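Zondgate Twig Garland, 50 in.

Item 1757-T
Made by Zivach
Finish: natural brown, whitewash or moss
Ships in: one flat carton

The Zondgate is a faux twig garland for mantels, shelves and the tops of hutches. The twigs are wired onto a bendable center stem, so it can lie straight along a shelf or drop over the corners. It has no berries, bells or glitter on it. You add whatever suits the season and take it off again when you're done.

One garland covers most apartment mantels. For a longer one, hook two together at the end loops and push the twigs over the join. Garlands come packed tight and look thin out of the box. Start in the middle and bend each twig outward, alternating front and back. Give it ten minutes.

What's included
1 garland, 50 in. long
4 clear adhesive hooks
2 spare wire ties

Not included: lights, candles, the Yurchenko ribbon shown on our fall color card.

Use and care
Indoor use only. Keep away from open flame and do not hang it over a working fireplace opening. Dust with a dry paintbrush or a hair dryer set to cool. Whitewash can rub off on dark painted shelves, so put a strip of felt underneath. Store loosely coiled, in a box at least 16 in. wide.

Customer note
"I've left mine up since August and just swap the clips. Paper leaves, then stars, now red hearts on baker's twine. The moss one is greener than I expected but I kept it." Darragh Dolan

Goes with
Drornier mini clips, pack of 50
Yurchenko wired ribbon, moss or oatmeal
Zondgate wreath, 18 in., same three finishes

Stock: 196 in natural brown, whitewash on back order. Moss is sold only while the current run lasts.
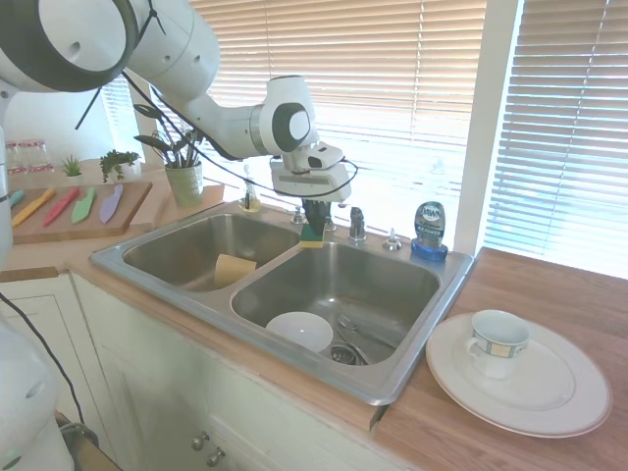

Returns are accepted within 30 days if the wire ties are still on. Orders of 400 or more go through the wholesale desk and ship by freight.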